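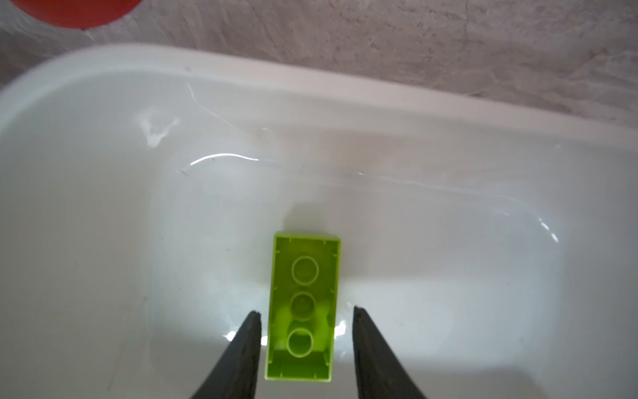
Section 4: Washing and sorting the big bricks

I do this every July when the play corner closes for a couple of weeks, and I've got the set down to one morning (we have 200 of the large ones, so don't panic if yours takes longer!).

1. Put out your white bins side by side at the back of the table. I use three: one for washing, one for rinsing and one for finished bricks.

2. Run a thin layer of clean water into the wash bin. Keep it shallow – you want to see the brick, and deep water just ends up on the floor.

3. Lay each brick in upside down, hollow side up. The crud hides in there, around the tubes and in the little ribs along the walls, and the studs hardly ever need more than a wipe.

Caution: warm water only, please. Hicham Sqalli once lent me his kettle and I warped a whole batch.

4. Work around each tube with a soft brush, then tip the brick over so the dirty water runs out.

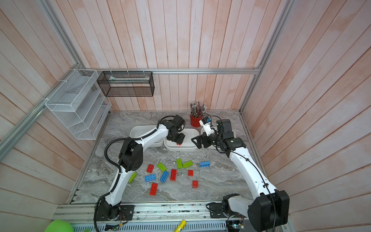 5. Lift the bricks out one at a time and hold each one over the bin for a few seconds so it can drip. I know, it's slow, but they hang on to a surprising amount of water!

6. Rinse, shake, and stand them on a towel overnight, studs up.

Note: move pencils and anything paper well back from the bins before you start. A mesh basket hung on the wall is great for the small stuff you don't want splashed.

7. Sort by color once everything is dry. Damp bricks go back on the towel.

Drying racks are in Section 5.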